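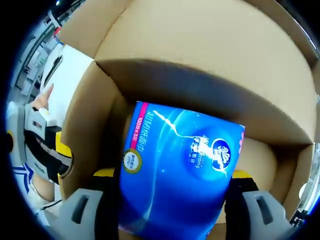 Packing Soft Goods in Single-Wall Cartons

Gallery 7 — Cartons, Flaps and Fill

This page covers the packing of light household paper goods: facial tissues, kitchen roll, napkins and similar lines sold in plastic film. The notes were written for the packing benches at Stivbridge and apply equally to the smaller benches at Skurnivwood. Heavier goods, glass and liquids have their own pages.

Tissue multipacks

A multipack in printed film is soft on all sides and takes up the shape of whatever it is pushed against. Lower it into the carton with the printed face up. The marking on this one, 100抽×3包, gives 100 pulls per pack and three packs to the bundle. Record both figures on the packing slip, as buyers order by the pack and we stock by the bundle.

The carton is plain brown corrugated board. Film slides easily against board, so the bundle can go in at a tilt and be levelled once it touches the base. Do not force a corner. A bundle that has to be squeezed past the rim is in the wrong size of carton.

Flap position

Top flaps are folded back fully before anything goes in. A flap left half up will catch the film on the way down, and the crease is the usual place for a tear to start. New board springs back; run a thumb along the crease once and it will stay open. Old board that has been flattened and remade more than twice should go to recycling.

Film and seams

Tissue film is thin and is sealed at the ends. Hold the bundle by its sides and keep the pressure off the end seams. If a seam has opened, the bundle is put aside for the staff kitchen and a fresh one is drawn from the rack. Tape is not used to repair film. It pulls the print away when the customer removes it and the result looks worse than the split.

Order of loading

Tissues go in last when the carton is mixed. They bear very little weight before the packs inside lose their shape, and a crushed pack will not feed properly once opened. Boxed goods go at the bottom, tins along the walls, film-wrapped goods on top. A carton of tissues alone may be stacked in 2 layers with no divider.

Void fill

Paper fill only. Crumple it loosely and place it in the gaps at the sides, then close the flaps and press lightly with a flat hand. The flaps should meet without bulging and should not sink below the rim. Air pillows were tried in March and dropped: they shift in transit and leave the goods at one end of the carton.

Closing and labelling

One strip of tape along the centre seam is enough for tissue cartons, with an overhang of 7 cm at each end. Use the Tsakiris hand dispenser with the narrow blade — the wide one leaves a ragged edge on single-wall board. The label goes on the long side, clear of the tape. Write the slip number on the top flap as well in black marker, so that the carton can be found when stacked against a wall.

Storage after packing

Keep cartons off the floor on slatted boards and away from the loading door. Single-wall board takes up damp quickly and the lower corners soften first. Bay 112 is set aside for paper goods and holds nothing wet or scented. Tissues pick up smells through the film, soap powder being the worst.

Stock reference

Flat cartons are supplied by Plusosar in bundles, strapped once each way. Cut the strap at the side and never across the face of the top sheet, where the blade will score the board. The reorder point for this size is 1000 flats. Sizes are printed on the rack label, smallest at the top.

Next page: Gallery 8 — Bottles and Dividers
Back to index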